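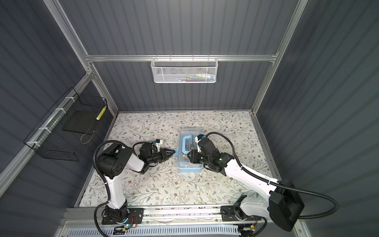
Collecting Two-Arm Demonstrations for Household Container Handling

Project report, Kolham cell
Author: Meron Abera

1. Purpose

The project set out to build a small demonstration set for training a two-arm policy on tasks with household containers. Earlier student work at Ekidside used one arm and rigid blocks. Containers with handles were chosen for this set because both grippers have to hold the same part at the same time, and an error in one arm shows up at once as a load on the other.

2. Cell

Both arms are carried on a single linear rail along one side of the enclosure. Each has a parallel gripper and a wrist camera on a bracket. A fixed camera covers the full work surface. The surface is changed between blocks of recording so that the policy does not tie the task to one background. The vine print was kept in the rotation after a check that the segmentation step could still separate the pale blue storage box from it.

3. Task definition

One episode consists of approach, two-sided grasp of the carrying handle, lift, lateral move, and release. The arms start from a parked pose. The box starts anywhere within reach of both grippers, with the handle up. Contents are left in the box, as an empty box was found to swing less and gave examples that were too easy.

An episode is marked as a success if the box is set down upright and both grippers are clear of the handle at the end. Episodes with a dropped box are kept and marked as failures. Episodes with a camera dropout are deleted.

4. Procedure

Demonstrations were recorded by teleoperation with the Zerau leader arms. One operator drove both arms. A second person reset the box and entered the label. The logging software, Alvarado, stores joint positions, gripper width and all camera streams under one clock.

We recorded 192 episodes in March. After review, 29 were deleted for camera dropout. The remaining 163 were split by surface, so that one surface appears only in the test part.

5. Problems

Grasp timing. In the first sessions the left gripper closed before the right one, and the handle was pulled to one side. Operators were told to bring both grippers to contact, pause, and then close. The pause is visible in the data as a flat section in all joints. It was trimmed to a fixed length before training.

Cable conduit. The conduit on the right arm limits wrist rotation at the far end of the rail. Start positions in that zone were removed from the sampling sheet.

Lid reflections. The translucent lid produced highlights in the wrist views under the overhead lamp. Lowering the exposure helped the left camera more than the right.

6. Results

The trained policy completed 84 percent of test trials on surfaces seen in training. On the held-out surface the most common failure was a late right grasp. Depth error at the handle is the likely cause, but this was not tested separately.

7. Open items

Label entry should move to a foot switch. The sampling sheet needs a column for handle angle, which was recorded only in the last 2 sessions.

We use cookies to improve your experience on this site. By continuing to browse you accept our cookie policy. Accept | Manage settings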